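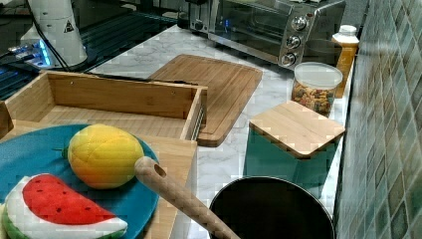

Surnulwood's $3188 pretend kitchen opens, with big claims and a plush mango

Filed under: Local | Families | Ormsby and district

Families in Ormsby will get their first go at the new pretend kitchen at the Surnulwood Family Room on Friday, and the people who sold it have high hopes for what it will do for the under-fives. Anyone who has watched a toddler with a saucepan may want to wait and see.

The kitchen was supplied by Medholm, a playroom fit-out business, and cost the Family Room $3188. The counter and wall tiling took $1386 of that. The rest went on delivery, fitting and the things on top, which the quote lists together as "accessories and learning materials".

The learning materials are a mixed lot. There is a teal plate with a plush watermelon slice and a quilted fruit with a green stem, which the packing list calls a mango and several parents at last week's preview called a lemon. There are bamboo pieces, including a cutting board with a juice groove and an open box. There is a teal canister with a square bamboo lid and a clear container of coloured shapes that could be pasta or could be breakfast. A dark pan and a long wooden handle finish off the cooking end.

Most of it could have come from a homewares aisle. Medholm says that is deliberate.

"Children know when they've been given the pretend version," said Fadi Chidiac, who manages sales for the company. "We give them real textures and a real sense of the kitchen, and we see language and confidence follow."

Asked what the company had measured, Mr Chidiac said it had received "wonderful feedback" from more than 1000 families. He was unable to say how the feedback was collected, whether any of it came from families who didn't like the product, or how old the children were. A brochure handed out at the preview describes the kitchen as "developmentally mapped". It contains no map.

The mango question is also a fair one. If real textures are the point, it is hard to see why the fruit is stuffed and stitched while the board is one you could chop an onion on. Mr Chidiac said soft fruit was chosen for safety. He then said it was also chosen because it photographed well.

Najwa Chamoun, who runs the Family Room's morning sessions, was more measured. She said the old play corner had been a plastic stove with no knobs and a basket of odd cups, and that children had used it every single day until the oven door came off.

"I'd love to tell you this one will teach them fractions," she said. "They'll put the mango in the pan and give it to their mum. That's a good morning as far as I'm concerned."

She said the marble-look counter had been the most popular thing at the preview, mainly with adults. Three grandparents asked where they could get it for their own homes. The children went for the container with the white lid, which they could shake.

That container may not last in its present form. Staff are still deciding whether the lid needs to be taped or glued before Friday, and whether small coloured pieces should be within reach of the babies' group at all. Medholm's paperwork says the accessories are suitable "under active supervision", a phrase that covers most objects in most houses.

There is the cleaning, too. Bamboo doesn't go through a dishwasher happily, and the Family Room's usual practice is to wash everything hard at the end of each week in one hot load. The plush fruit will need its own wash. Ms Chamoun said the boards would be wiped down by hand and rubbed with oil "when someone remembers".

The money came from a one-off grant in April, matched by a raffle. The grant application, which this paper has read, promised a "nutrition and home skills hub". It didn't mention a watermelon slice. It did mention a vegetable garden bed, which has since been put off until next year, and a set of child-sized aprons, which have arrived and are too big.

Randa Mansour, whose twins attend two mornings a week, said she didn't begrudge the spending but would have liked to see a second quote. She had priced similar bits and pieces herself at Stuko, the discount shop in Ormsby, and thought the benchtop clutter could have been put together for a good deal less.

"The tiles look lovely," she said. "My two don't care about tiles. One of them licks tiles."

A second quote was sought, according to Ms Chamoun, but the other supplier didn't call back. She said the fit-out price also included a return visit to tighten fixings, and that the Family Room would be holding Medholm to it.

Mr Chidiac said the company would send a "play consultant" to Surnulwood later in the year to review how the kitchen was being used. He wouldn't be drawn on what would happen if the review found that it was being used as a place to hide blocks. The company has also asked whether it may quote the Family Room in its next brochure. Ms Chamoun said it could ask again once the kids had been at the thing for a term.
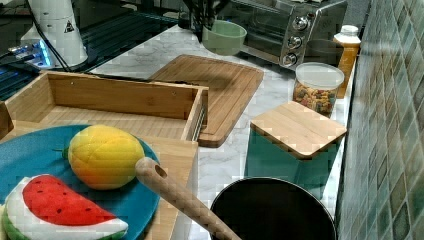 If you're going

The kitchen opens at 9.30 am on Friday in the front room at Surnulwood, during the usual drop-in session. Entry is $5 a family, and morning tea is included. Babies' group will stay in the back room until the question of the lid is settled. Socks or bare feet, please, and prams go on the verandah.

Readers with old plastic play food are asked not to drop it off. The Family Room has been given four bags since the preview and says it has enough fried eggs.

COMMENTS

Yara A.
Took my son to the preview. He ignored the kitchen and played with the box the aprons came in. He did have a good look at the pan later on, so maybe it'll grow on him. Can someone from the Family Room say if the drop-in is still on over the school holidays?

benchtop_bill
$1386 for a counter and a few tiles in a room where they do finger painting. Did anyone ask what it's sealed with? I'd want to know that before the first lot of beetroot dip.

Ormsby Nan
It's a mango. The lemon people need to look at the bottom half, it goes orange.

R. Mansour
Just to be clear as I've had a few messages, I'm not against the kitchen!! I said I'd have liked a second quote. And it was only the one tile.

benchtop_bill
@Ormsby Nan plenty of lemons go orange if you leave them long enough

Comments on this story are now closed.

Story by Noura Qaisi. Contact the newsroom | Corrections | Copyright, all rights reserved | Back to top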